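The Small Bedroom at Claltby, Put Back Together

Welcome back, everyone, and thank you for all the kind notes about the kitchen pages! I promised I'd get to the bedroom next, and it has taken me far longer than I meant it to. It's the smallest room in the house, and I think we spent more evenings talking about it than we did about the whole downstairs (Anahera Nepia will tell you I'm not exaggerating, she had to listen to most of it).

The trouble was always the side of the bed nearest the wall. There's just enough room there for a bedside table and not a thing more, so whatever you set down on it stays in plain sight from the pillow. For years it was where everything landed — receipts, hair ties, a library book or two, and once a whole jar of buttons. When we cleared the room out in March I filled 4 grocery bags from that corner alone, and I'm a little ashamed to say most of it went straight out the door.

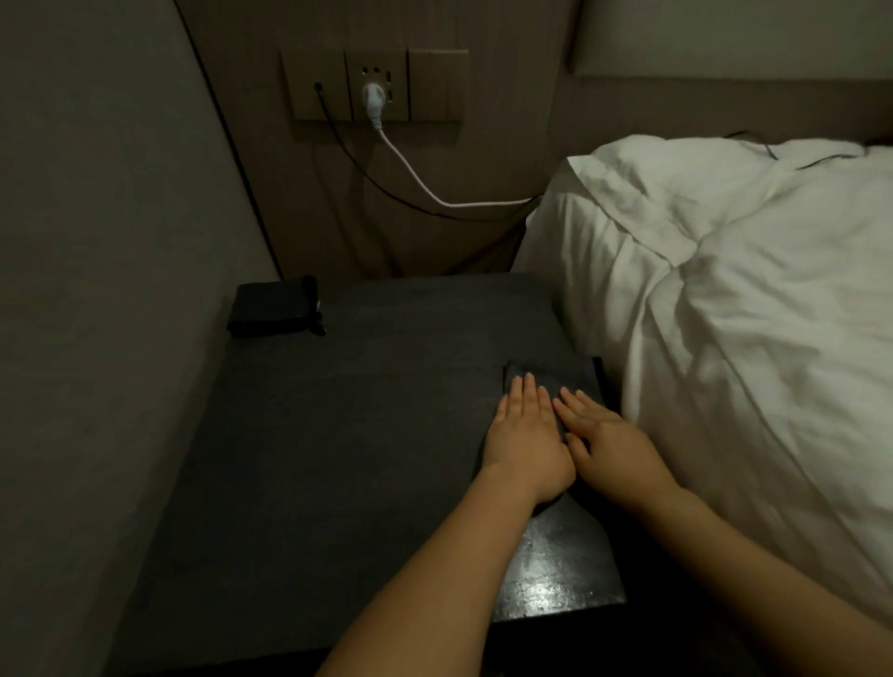 Folding and smoothing at the bedside table, with the white bedding on and a second dark bundle tucked in the far corner by the headboard wall.

I've grown very fond of how the gray and the white sit together against that soft beige-brown wall. The top of the table has an almost fabric-like look to it and hides everything, bless it, but the glossy black edge along the front shows every smudge, and it has picked up a few faint scratches too. Uldis Jõgi swears by a barely damp cotton rag and a good long buff afterward, and I've been trying it his way.

As for the folding, I like a flat rectangle with the edges lined up, pressed down with both hands until it stays put. My grandmother did her dish towels that way, and I still can't walk past a crumpled one.

The hallway closet at Claltby comes next, once I've found homes for the spare blankets. If you have a good way of storing the heavy ones, do please write and tell me!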